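Folding Arms at Langat: Staff FAQ
Answers collected from the January meetings. Ask if yours isnt here.
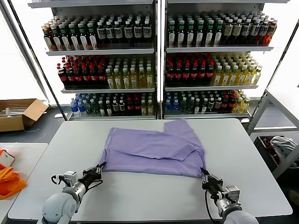 JOBS AND HOURS

Is anyone losing their job?
No. No layoffs tied to the arms. Hand folding shrinks, yes. Sorting, checking and packing stay with people.

What about my hours?
Same through the trial. Any change after that goes through Kanini Mosoti and gets posted first, with time to object.

Do temps still get called in for busy weeks?
Yes, probably fewer. No number yet.

THE WORK ITSELF

What do they fold?
T-shirts only for now. One shirt at a time, flat on the table, a gripper on each corner of the hem. Hoodies, pants, anything with buttons: still by hand.

How fast?
Slower than you. Target is 700 shirts a shift for the station. Best day so far was 396. A good hand folder here does 1110, so relax.

Who fixes a bad fold?
Whoever is on the station. Pause, wait for both arms to stop, pull the shirt, refold. Don't grab while its moving. Please.

Do I get blamed for its mistakes?
No. Bad folds go on the station log, not your sheet. If a lead tells you otherwise, talk to Kanini.

Are the wrist cameras recording us?
They point at the cloth. Your hands can get in the picture when you reach in. Clips are kept 11 days and can't be used for reviews or discipline. In writing, copy at the front desk.

TRAINING AND PAY

Who gets trained?
Anyone who wants it, folders first. Shinji Shibata runs the sessions, one shift long, paid. Sign up on the sheet by the time clock.

Is there extra pay for running the station?
Yes once you're signed off. Rate still being worked out, we'll post it.

Can I say no?
Yes. Hand tables are staying. Virgilio Samonte asked this for a lot of people, same answer he got.

My wrists hurt less since I moved over. Can I stay?
Rotation is two hours on, then swap. Want longer? See Hamisi Khaemba.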